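Members' visit to the Halell handling demonstration

Fifteen minutes after the doors opened in June there was already a line at the sign-in table, so the Halell people split us into 2 groups and ran everything twice. I went with the second group. Bence Bognár from Fininia gave the introduction, and Mercy Kariuki from Nyamweya looked after the practical part and most of the questions.

The work on show was tidying with hand-held grippers. A person holds the gripper, picks things up with it and puts them down somewhere else, and a camera on the tool records the lot. The recordings are then used to train a robot arm with the same sort of fingers. Bence said the program has 3,000 recordings planned for this stage and that 344 had passed checking by the morning of our visit. A recording is thrown out if the fingers leave the camera's view or if the person helps with a bare hand.

Household clutter was chosen on purpose. The earlier Brarnorlow trials used blocks and cups on a bench, and the arm learned those well enough but was no use when it met a real storage corner. Plastic bags are the main trouble. They change shape every time they are touched, they catch on each other, and the software has difficulty deciding where one ends and the next begins. 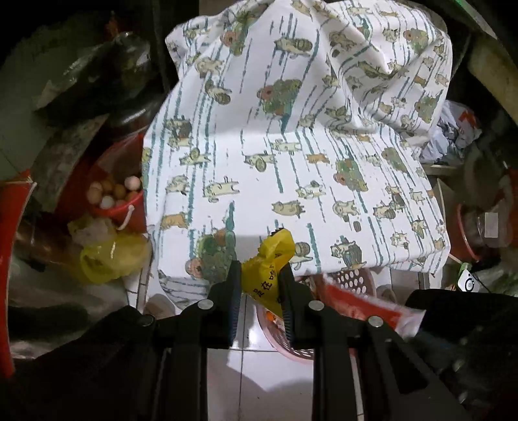 Grip was the subject of most of the questions. Mercy explained that the pads on the inside of the fingers get changed when the ridges wear down, and that worn pads show up first with thin plastic. Someone asked if suction would be easier. She said they had tried it on flat packages with fair results, but it was hopeless on anything crumpled, and they didn't want to be swapping tools halfway through a job.

We were also told how operators are trained. New people spend 6 sessions on practice before any of their work is kept. The usual fault is going too fast, as a quick movement blurs the picture and the recording can't be used. The second most common is squeezing too hard. Cloth and wrappers put up with it, but the habit is difficult to lose later on.

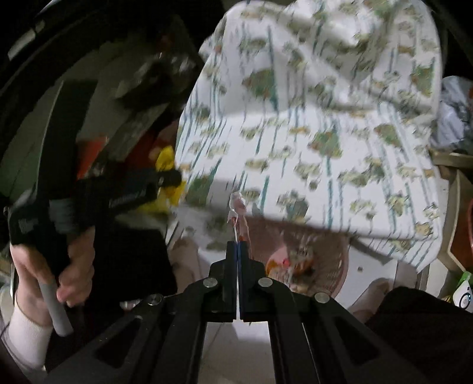

A wrapper held in the gripper over the pink basket, with a second gripper in hand at left.

Members who wanted to try the tool could do so at the end. It is lighter than I expected, though my forearm was sore by the time I had moved a few bags. Closing the fingers is simple. Judging how far away they are from the thing you want takes more practice, and I missed my first bag completely.

Parking at the site is limited and the side gate is locked at 4 pm, so anyone going to the next visit should car-pool if they can. Wear closed shoes and bring your membership card for the sign-in table. Names to the office, please, with a note of which group you would prefer. Mercy has also offered to send the operator training notes to anyone who asks.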